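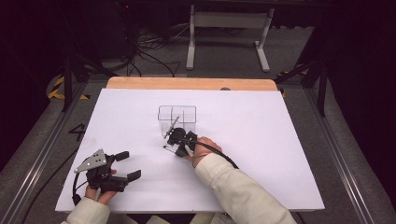

I'm looking for people who want to spend part of their March sorting tea with me. Tea bags, loose tea, the mystery pouches at the back of the cupboard that smell like oranges – all of it! I write the Cutska newsletter, a little thing for folks who drink too much tea at home, and I'm putting together a long piece on how people store the stuff and whether it still tastes good by the end. A small clear plastic container with thin walls splitting it into compartments is the sort of storage I have in mind, but a shoebox or a row of old jam jars is just as welcome. I've used all three at one time or another (the shoebox was my favorite, and my black tea tasted like shoebox).

I need 21 tea drinkers. You don't have to know anything about tea. If you can tell mint from chamomile you're already ahead of where I was when I started the newsletter.

## What you'd be doing

- Keep your everyday tea in one place, however you like, for the whole month
- Drink it the way you normally would
- Write me a short note every 5 days: what you drank, how it smelled when you opened it, how it tasted
- Fill out one longer form at the end

The notes can be messy. "Earl Grey, kind of flat, drank it anyway" is a perfectly good note. I'd much sooner get that than a page of fancy tasting words.

I'll mail everybody the same two teas to start with, a black one and a peppermint, both from Bonov, the shop down the street from me. They're giving me a nice price on the tea and that's the whole arrangement – they don't get to read the piece before it runs.
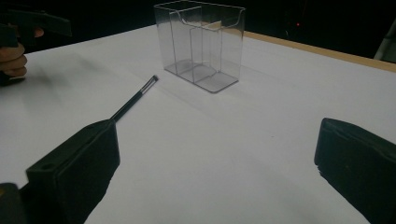

Do I have to buy a special organizer to take part? Please use whatever you already have at home, and just tell me what it is on the sign-up form.

## Who I'm hoping for

Adults in the US who drink tea on most days. I'd love a mix of kitchens: tiny ones, damp ones, ones where the tea lives right above the stove. I have plenty of neat people signed up from last time, so if your tea drawer is a disaster, please write to me!

One thing, though. If you have a bad reaction to mint or have to stay away from caffeine, sit this one out. I'm planning a round on fruit teas later and I'll post about it in the newsletter.

## What you get

You keep the tea, and you get a $21 gift card from Bonov once the last form is in. You'll also get the finished piece before it goes out to the other 2000 subscribers. I'll use first names only, or no name at all if that's what you prefer.
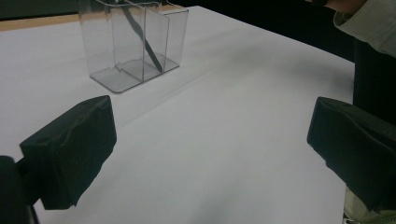
*Clear acrylic, two compartments, one a little wider.*

## How to sign up

Use the form on the Cutska sign-up page and put "March tea" in the first box. Tell me what you drink, where you keep it and how long your oldest tea has been in there – a guess is fine. I read them all myself, usually with a cup going, so give me a few days to get back to you.

Posted 26 October 2026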